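Ranger ses petits outils en moins de 30 minutes

Étape 1. Sortez tout du tiroir et posez-le sur une table. Oui, tout. Prenez ensuite un bac plat à rebords : le mien vient de chez Drundport, modèle 611, un nom à faire rêver.

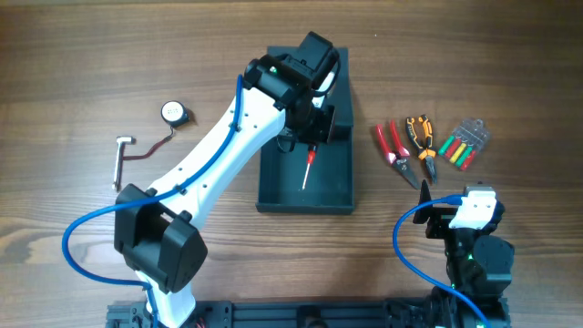
Le tournevis rouge et le bac ; pinces à droite, mètre à gauche.

Étape 2. Les longs d'abord : tournevis, pinces, le tout couché dans le même sens. Le petit jeu de précision reste dans son étui, sinon vous le chercherez jusqu'à la retraite.

Étape 3. Gardez pour la fin ce qui roule et ce qui pend.
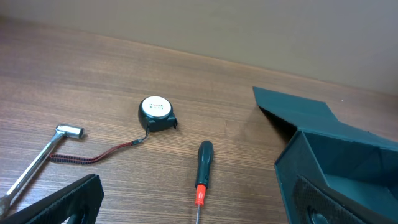

Une dragonne, par exemple, s'enroule avant d'entrer dans le bac, faute de quoi elle emmène ses voisins en promenade.

Étape 4. Un coup de chiffon sur le bois, dans le sens des fibres, et on referme le tiroir avec dignité.

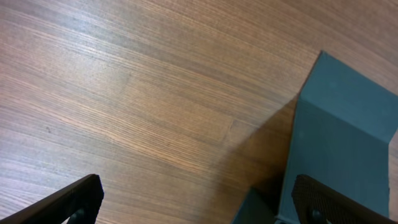

Le veinage de la table, vu de près.

Mis à jour le 30/5/18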